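Cutting Back on Coffee, Month Two

I said in April that I would write an update once I had been at this for a while, so I'm writing it. For anyone who missed the first post, I used to drink 4 large coffees a day and I wanted to get down to one. I didn't have a health scare. I was tired of being tired at two in the afternoon and then wide awake at midnight, and I was tired of planning errands by where I could get a cup.

The first week went badly. I went from 4 to 2 overnight, which every article tells you not to do, and I had a headache that started behind my left eye and stayed there for three days. I took ibuprofen and went to bed at eight thirty. By the end of that week the headache had cleared and I was just slow. I put the milk in the cupboard once. I drove halfway to my old job before I noticed I was going the wrong way.

If I were doing it over I would drop half a cup every few days. I know people who mix decaf into their regular beans a scoop at a time and never feel a thing. I did that for the second half, going from 2 cups down to one, and it was much easier.

What I use now

I have been buying the Erkwood decaf in the brown bag. It is a medium roast and it tastes like coffee, which is all I wanted from it. The first decaf I tried tasted like wet cardboard and I gave the rest of the bag to my sister, who puts cocoa in hers and didn't mind. Decaf goes stale faster than regular, at least in my kitchen, so I buy the small bag and keep it closed with a clip.

For tea I have the Hidayat black, the loose kind. I had never really been a tea drinker. I was making it wrong for years, leaving the leaves in until the phone rang or I remembered, and then wondering why it was bitter. Four minutes is enough. I set the timer on the stove. I take it with milk and no sugar, and in the late morning it does the job that my second coffee used to do.

After lunch I have something with no caffeine in it at all. Most days it's hot water with a slice of ginger. Some days it's just hot water. My grandmother drank plain hot water every afternoon of her life and I thought it was the saddest thing I had ever seen, and now I do it and like it.

I also bought a kettle that lets you pick the temperature. It's a Fiteo, the basic one without the app. I use 200 degrees for the decaf and a full boil for the black tea. I could have kept going with the old stovetop kettle, but the whistle had quit working and I had boiled it dry more than once.

The hard part

The caffeine was easier to give up than the cup. I hadn't expected that. At work I got up for coffee whenever I was stuck on something, and walking down the hall was half the point. When I stopped, I had no reason to get up, so I sat there and stayed stuck. After a couple of weeks of this I started walking down the hall anyway and filling a cup with water. It felt silly the first few times. Now it's just what I do at ten and at two.

The same thing happened on weekends. I used to stop for coffee on the way to the grocery store, and I'd have it in the cup holder while I drove. Without it the drive felt long. I started bringing something from home, and that took care of it. 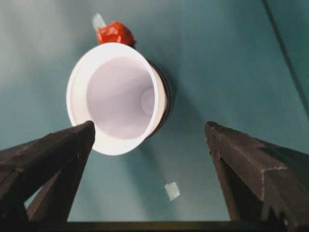 A reader who commented on the last post as Collance said the cup was never the trouble for her, it was the smell, and she got through it by grinding regular beans for her husband every morning and drinking none of it. She also said to expect a bad patch in week five, after you think you're finished. I laughed at that when I read it, and then week five came and I wanted a large coffee so badly that I sat in the drive-through line for ten minutes before I pulled out of it. So she was right, and I should have listened. I don't think I could do the grinding, though. The smell is most of what I miss.

Sleep

I'm sleeping better. I don't wear a watch that tracks it, so all I can tell you is that I fall asleep before I finish the chapter and I used to finish the book. I still wake up once in the night. I think that's just my age, and maybe the ginger water.

Mornings were rough for the first month and they are fine now. I used to need a cup before I could talk to anyone. Now I can get up, let the dog out, empty the dishwasher and have a conversation, and the coffee comes after that. I have it at eight, sitting down, at the table. I drink the whole thing while it's hot. Back when I drank four, I left half of every one of them somewhere in the house.

Money

Several of you asked about this. I worked it out from my bank statements, and I was spending 85 dollars a month on coffee away from home. That doesn't include the beans. I would have guessed half that. It was mostly the stop on the way to work, plus a muffin I didn't really want but ordered because I was standing there.

I haven't saved all of it, because the kettle wasn't free and good decaf costs more than the regular I used to get. But the stop on the way to work is gone, and so is the muffin. I leave the house a little later and get there at the same time.

Things that didn't work

Chicory. I know people love it. I tried it black, with milk, and mixed half and half with decaf, and I didn't like it any of those ways.

Mushroom powder. A friend gave me a packet. It tasted like soup, and I kept wanting to put salt in it.

Cold brew at home. It came out much stronger than I meant it to. One glass set me back to where I'd started, and I was up cleaning the oven at eleven at night. The oven does look nice.

Telling everyone I was quitting. I don't recommend it. People at work started announcing it when they made a pot, and one of them would ask me every morning how I was holding up. I was holding up fine until I was asked.

What's next

I'm not planning to go down to zero. I like my one cup and I don't see a reason to give it up. If I'm traveling or it's a holiday I'll have a second one and not worry over it. I had two at my cousin's wedding brunch and was a bit jumpy in the afternoon, and the next day I was back to one without any trouble.

I do want to find a better decaf for iced coffee before the weather gets hot. The Erkwood is good hot, but over ice it goes thin and a little sour. I've tried making it stronger and that helps some. I've also tried freezing leftover decaf in an ice cube tray so it doesn't water down, and that helps more, but then I have to remember to fill the tray, and the ice in my freezer tends to pick up a taste of onions.

If you have a brand you like for that, leave it in the comments. Whole bean or ground is fine, I have a grinder. No chicory, please.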